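Ticket 252: Wardrobe panels, uneven colour after cleaning
Product: Celmont two-panel front, matte
Cleaner used: Starkine surface spray
Status: Open, back with Druren
Category: Finish / appearance

Opened by customer

I have a Celmont front in the back bedroom, bought through Druren and fitted in November. It was sold to me as one colour. The wide panel now looks cloudy in the middle and the narrow one next to it looks pinker than its neighbour. I would like to know whether this is the finish, the cleaner or the fitting, and I would like an answer that doesn't start with "have you tried wiping it".

First reply from Druren support

Thank you for getting in touch. Cloudy areas on a matte finish are usually caused by cleaner residue. Please wipe both panels with a damp microfibre cloth, dry them straight away and let us know if the marks remain.

Customer

So, wiping it. Done, twice, with clean water and a new cloth each time. No change that I can see. I also question "residue", as I spray the cloth and never the panel, which is what the Starkine bottle says to do. If there was a film on it I would expect streaks, or edges where the cloth stopped. There aren't any. It fades in and out like weather.

Druren support

Could you confirm what kind of light is in the room? Matte greys can pick up colour from walls, carpets and bulbs.

Customer

One window, one ceiling light, a warm bulb. The carpet is beige. I accept that a grey panel will look a bit different at teatime than it does at breakfast. What I find harder to accept is that two panels side by side, in the same light, on the same wall, come out as two different greys. If the room is doing it, why is it doing it to one and not the other?

Druren support

The panels may be sitting at very slightly different angles, which changes how they catch the light. Please try the following and report back.

1. Turn off the ceiling light and look at the panels in daylight only.
2. Hang a plain white sheet over anything coloured that faces the panels.
3. Stand at the far side of the room, then move close and look again.
4. Hold a long ruler flat across the join and check whether it rocks.

Customer

Results, for what they are worth.

Step 1: the pink is weaker in daylight but I can still pick it out. The cloudy part is the same.
Step 2: I felt silly, but did it. There may be a small difference. I wouldn't swear to it.
Step 3: from the far side the wide panel looks nearly even. Close up it doesn't.
Step 4: the ruler rocks, very slightly, at the bottom. At the top it doesn't.

I grant you step 4 helps your argument more than mine. It still doesn't explain the patch in the middle of the wide one, which is nowhere near the join. Photo added below. 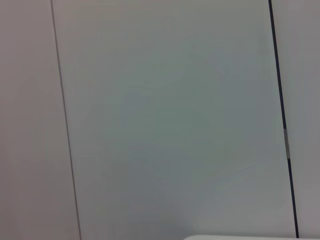
Attachment 1: wide panel and narrower panel, with the join between them.

Look at the wide one first. There is a broad patch that is darker and greener than the rest, and near the top it goes to a cooler, lighter grey. The narrow one is warmer all over and fairly even. I can't find a scratch or a hard edge in it anywhere, so I am not claiming damage. I am claiming it isn't one colour.

Druren support

Thank you, that is useful. We agree the two panels differ in tone in this photo and that the surface looks unbroken. A photo can exaggerate this, so we can't say from it alone that the finish is at fault. We can offer a visit from our fitters, Yordanov, to adjust the panels at the bottom and compare both against a finish sample. The visit takes up to 60 minutes. Dates are normally offered within 9 working days.

Customer

Fine, but please note on the ticket that the adjustment and the sample check are separate jobs. I don't want the panels nudged straight and the ticket closed on the strength of that. Sample first, in daylight, against both panels, then adjust.

Druren support

Noted. Order of work: sample check, then adjustment. Visit requested from Yordanov. Please don't use any further cleaner on either panel until then.

Sat 22 February, customer

Visit offered for 4 pm. It will be getting dark. Please find me a morning.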